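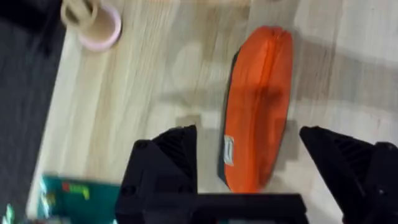

La trousse, ce fourre-tout qui résiste à la rentrée

Publié le 15 août 2023

Chaque été, on annonce la mort de la trousse, et chaque été elle revient, un peu plus orange que la précédente. La papeterie Pilia a voulu en avoir le cœur net. Entre avril et la fin juillet, l'enseigne a demandé à ses clients de vider la leur sur le comptoir avant d'en acheter une neuve. Ils ont été 133 à se prêter à l'exercice, certains avec une gêne que l'on réserve d'ordinaire au cabinet médical.

Le bilan n'est pas glorieux. Une trousse contient en moyenne 40 objets, dont 6 stylos. Sur les 6, 2 écrivent. Les autres sont conservés par fidélité, ou dans l'espoir d'un miracle de l'encre. Viennent ensuite les capuchons sans stylo, les mines cassées, les trombones et, plus surprenant, presque toujours un ticket de caisse pour une autre trousse.

Côté formes, le modèle allongé à fermeture éclair garde la faveur du public. Arrondi aux deux bouts, il roule mal, se range partout et avale tout. La couleur vive se défend bien aussi : une trousse orange posée sur une table en bois clair se retrouve sans lunettes, argument qui pèse davantage chez les parents que chez les enfants.

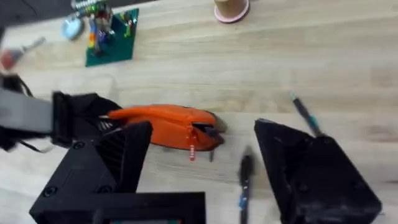 Pilia entend profiter de la rentrée pour remettre un peu d'ordre dans tout cela. Un bac de tri sera installé à l'entrée du magasin, rue Flumen, et l'on pourra y déposer ses stylos à bout de souffle. Un cahier de brouillon attaché au comptoir permettra de les essayer une dernière fois – les gribouillis en spirale sont autorisés, les déclarations d'amour tolérées.

Le bac restera en place jusqu'à la fin du mois. Les tickets de caisse, eux, sont à remporter chez soi.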